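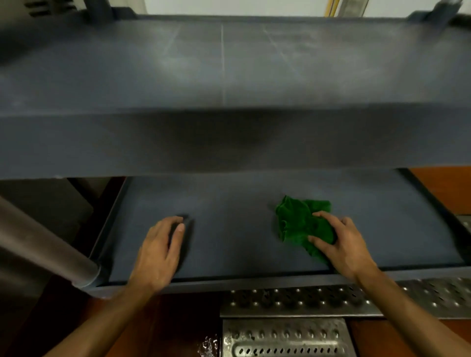 4.2 The shelf nobody owns

Figure 3. Wiping the lower shelf of a gray plastic unit with a green cloth. Whitish scuffs and streaks show on the upper shelf.

Households in our study were diligent about surfaces at which they ate and forgiving about surfaces on which they kept paint. Of the 452 cleaning episodes logged in the Clullden diaries, 70 involved storage shelving of any kind, and most of those began with a spill. Plastic utility shelves did worst. Respondents described them as "wipe-clean," by which they seem to have meant that wiping could be put off until November.

The broad, flat shelf in Figure 3 is typical of the type. Marks of this kind gave our coders a good deal of trouble. A dusty smear and a scuff look much alike in a diary photograph, and we spent two meetings on the difference before agreeing to code both as "whitish" and go to lunch. The raised rim on the lower shelf raises a second problem. Respondents liked a rim because it kept jars from rolling off. They liked it less with a cloth in hand, as crumbs pushed toward a rim tend to stay there, and several diaries record a separate pass along the edge with a fingernail.

The order of work also varied. Household manuals are firm that one starts at the top and lets the dirt fall. Our respondents started wherever the cloth happened to land. Florian Charpentier, who coded the Disavham households, proposed a category called "strategic" for those who began low, and withdrew it after reading their comments.

Cloths were mostly bunched, seldom folded. Folding gives more clean faces per cloth, a point made at some length in the Breteo leaflet that we mailed to 400 homes before the second round of diaries. Folding did not increase. Two respondents reported using the leaflet to line a shelf, and we have counted these as partial uptake.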